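28 February 2025
By Baptiste Charpentier and Valentin Gaillard

Home | Papers | Code | Errata | Contact

4. Thread state from wrist views

Claims of autonomous suturing usually rest on a clean strand, a known needle pose and a fixed overhead camera. We wanted to know how much of the reported performance survives when the policy has to work from the wrist views alone. The Redside controller predicts short chunks of tool motion and leaves the thread to look after itself. Gautier, the tracker we added, fits a curve to the strand and passes it to the controller as a list of points. Neither was built by people who expected the other to exist, and it shows in the interface.

The tracker does best on black thread over an open stretch of skin. It does badly near the tool tip, where the instrument is too close to the lens to be sharp, and worse beside earlier stitches, whose tails look much like the live strand at this range.

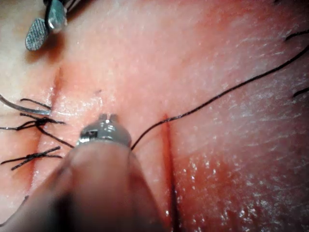 Does a better thread estimate lead to better knots?

Only weakly, in our data. Over 531 logged attempts, replacing the tracker's curve with a hand-drawn one changed the commanded motion far less than we had expected.

We read this as a warning about the controller more than as praise for the tracker. A policy that hardly reacts when its thread input is corrected may be using that input very little. We repeated the test with the curve shifted sideways and got much the same result on 522 of the 531 logs. The other nine all involved a handover, and we don't think nine cases can carry an argument.

Handovers deserve their own treatment. When both tool heads close in on the needle, most of the needle body is hidden and the pose filter falls back on its motion model. The Trollham simulator, on which the controller was first tuned, draws that moment with the needle fully in view. Its handover scores should be read with that in mind, including the ones we published ourselves.
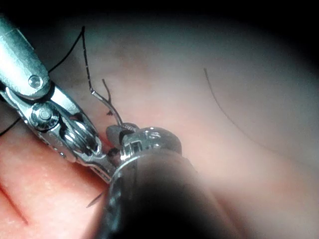

Figure 4. The two tools close together at the curved needle, with the black thread rising above them.

We labeled 275 frames by hand to check the filter during these moments. The two labelers disagreed on the needle tip in 14 of them – enough to make us doubt any error figure given to a fraction of a millimeter. We therefore report only whether the estimated tip falls on the correct side of the jaws. The Prirndale planner needs little more than that to choose its next grasp, though its authors may see the matter differently.

Contact: Baptiste Charpentier, corresponding author | © 2025 the authors | Back to top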